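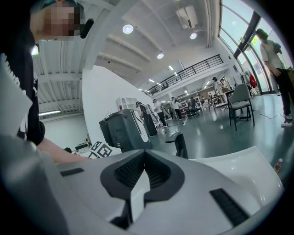
Wurnora: official visits and what came out of them

README, version 2

Hi, and thanks for downloading! Wurnora is a table of official visits between governments, built from press notices, joint statements and the dull little protocol bulletins that foreign ministries put out (I love those, I've been collecting them for years). Each row is one visit: who went, who hosted, what rank the head of the delegation held, what was on the agenda and what got signed, if anything did. There are 2665 rows in this release.

I started it because I wanted to know how often a "working visit" ends with a document on the table, and I couldn't find anyone who'd put the answer in a file I could open. So I began typing. Then Nabil Srour joined in, and he types faster than I do.

What's in the folder

visits.csv is the main table, one row per visit.
documents.csv lists treaties, memoranda, joint statements and letters of intent, linked to visits by visit_id.
ranks.csv is the lookup for delegation rank, from head of state down to desk officer.
sources.csv has the title, publisher and language of every notice we used.
CHANGES.txt is what you'd expect, and badly out of date.
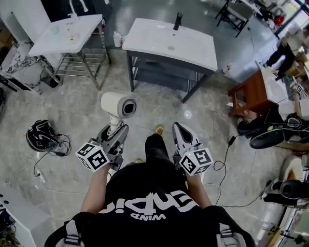 Where the rows come from

We gathered 4000 notices to begin with. A lot of them turned out to be the same visit told twice, once by the guest and once by the host, and those got merged into one row. Others were airport stopovers with a handshake in the VIP lounge, and we dropped them unless a meeting with an agenda was mentioned. If you think stopovers matter (there's a decent case for it!), the dropped notices are still in sources.csv with the flag stopover set to yes.

When the two sides disagree, we keep both versions. The column purpose_guest holds the guest's wording and purpose_host the host's. Don't average them or pick one, please - the gap between the two is half the fun. A host will call something a courtesy call while the visitors go home and describe it as a strategic dialogue.

Columns that trip people up

visit_type has four values: state, official, working, private. We code what the host calls it, even when the guest's notice sounds grander. If the host doesn't say, the cell is blank, and blank means blank. Please don't fill it with "official".

start and end are local dates in the host country. Overnight flights make a mess of this, so a visit can look a day longer in the guest's bulletin than it does in ours.

head_rank is the rank on the day of arrival. Ministers do get replaced mid-trip, and I have two rows to prove it.

signed counts only papers signed during the visit. Something initialed there and signed at home in September goes in documents.csv with late set to yes, and it doesn't touch the signed column at all.

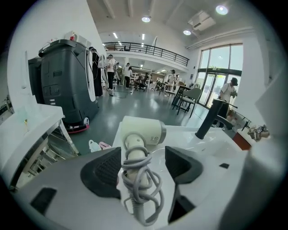

How we coded agendas

Agenda topics come from the Kundon list, which is a set of short labels like trade, borders, water, visas, culture and students. I know Kundon is clunky. It has one label for energy and five for fisheries, and I'd have done it the other way round, but it was there and it's stable, so old rows don't need recoding every time somebody has an idea.

Nabil and I each coded the same 200 visits without talking to each other, then compared. We agreed nicely on trade and visas and fought over "culture", which covers everything from a museum loan to a dinner with singing. The rule now is that culture needs a named institution or program. Dinners don't count.

Known holes

Small states are thin. So are visits below deputy minister, which mostly never get a notice. The Uvalby bulletins, which we lean on for the northern rows, skip whole months, and I haven't found replacements. If you've got a box of them in the attic, write to me!

Names are spelled as the host's English notice spells them. The search script used to choke on accents and lose every Ó Ceallaigh in the table; version 2 fixes that, but if you wrote your own workaround you'll want to take it out again. 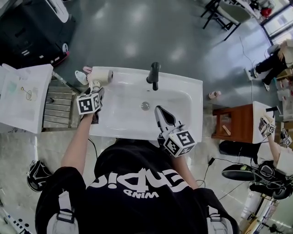 Lama Awad: I'd go further on the holes and tell people not to compare totals between countries at all. A ministry with a busy press office looks like a ministry that travels a lot. Compare a country with itself over time, and even then check whether the bulletin changed format.

Yes to all of that, and I've put her note here word for word because my own version was longer and worse.

Using it

Do what you like with the tables, just name the version you used. Corrections are very welcome, ideally with the visit_id and a copy of the notice. I read them late in the evening, so expect replies at strange hours. Rows with a pending correction have check set to yes until Nabil or I have looked at the source again.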